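Open studio day at the Aguirre building

Visitación Bustamante moved here from Spain four years ago to paint, and in October she opened her studio to the public with three neighbours from the same floor.
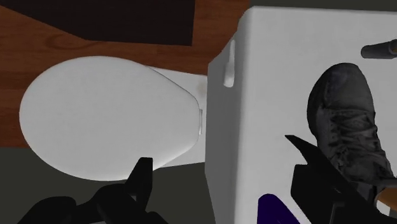
The studios

Her room faces the lane and smells of linseed oil. She teaches a drawing class there two nights a week and said the rent is still cheaper than it was in her last city. Most of her new work is small harbour pictures in grey and ochre.

Across the hall, Cledwyn Griffiths makes prints on an old hand press. He pulled a linocut for us and let a couple of the kids ink the next one. Ingegerd Hellström had her weaving up but was out when I called in.

Getting there

Take the stairs from the side entrance, as the lift was out of order. Prints started at $48. Tea was by donation in the shared kitchen.

Contact | © 2025 Prys Penry | Back to top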